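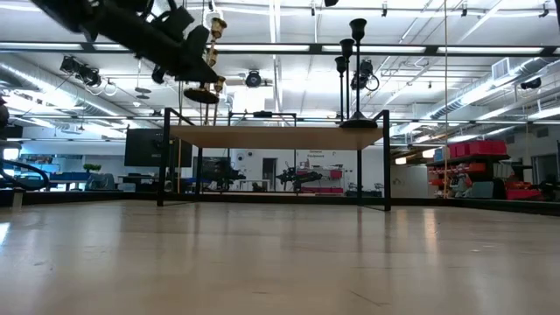

Chapter 4
Collecting Demonstrations

A learning system that moves objects needs examples of objects being moved. In this book such an example is called a demonstration, meaning one complete attempt at a task, recorded from start to finish with the arm positions and all camera views. The choice of objects matters from the first day. A candlestick made of cups and stems can be gripped in many places, and it can be carried upside down, as the brass-colored one is by the gripper here, so the record has to include the way it is held as well as where it goes.

The running case in this chapter is the Kitenora set, collected at the Witmont laboratory. It holds 194 demonstrations of one task, arranging candle holders on a table with two arms. Of these, 66 were set aside for testing and never shown to the system during training. 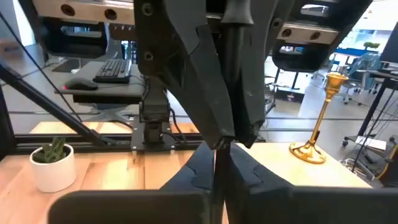
Each camera is recorded with its own time stamps. If two streams drift apart, the system learns to close a gripper too early or too late, and the fault is hard to find afterward. Check the timing before each session and again after every 50 demonstrations.

4.1 Choosing the Starting Layout

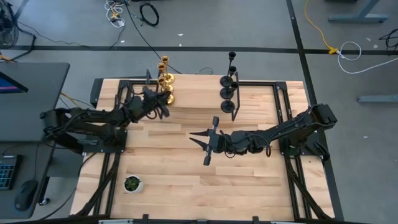
4.2 Varying the Layout

Set the starting positions before the operator sits down. An operator who places the objects tends to put them where they are easy to reach. Change one thing at a time at first: the position of a holder, then its direction, then whether it is upright or on its side. Write each layout in the session log.

A raised surface adds a second height to the task. Demonstrations for both levels belong in the same set, marked with separate labels.

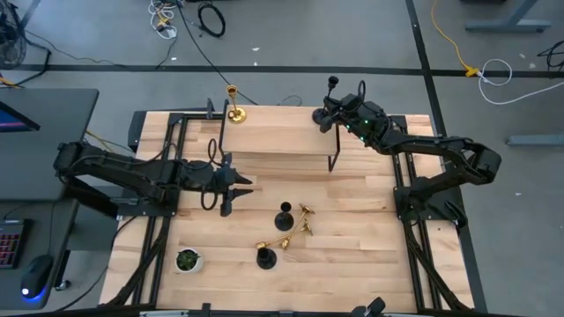 Figure 4.4 Candle holders on the tabletop and on a raised shelf, with one candelabra on its side.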